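# Review: Gridance two-finger gripper, three months on the bench

I bought the Gridance for the arm Darcy Dhillon and I are building in our shared workshop. It cost 1,118 dollars with the mount and 6 spare screws. The job we had in mind was moving processors between old desktop computers and a fixture plate.

Assembly took one evening. The printed manual skips the wrist adapter, so plan on working that out yourself. The linkages came stiff and loosened up after 7 hours of cycling.
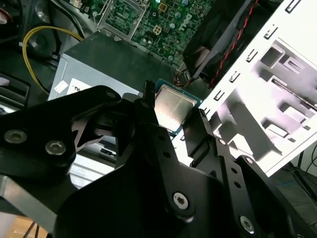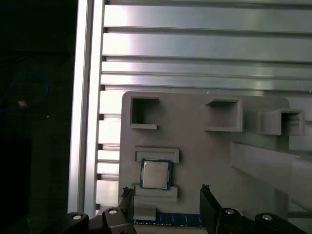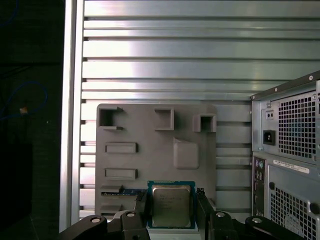
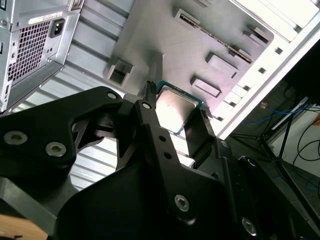
Grip force is the main reason to buy this over the Peren we had before. It can be set low enough for small square parts and the setting holds overnight. The plates are flat and matte black, and the silver screws at the joints are easy to reach with a driver while the gripper is still on the arm. I retighten them every August and January - the left side works loose first.

Complaints: the fingers are wide for tight corners of a case, so approach angles need planning. The cable exit is on the wrong side for our mount. Support at Gridance answered in 3 days and sent a longer cable at no charge.

Darcy would still pick the Melnyk for heavier parts. For chips I would buy this one again.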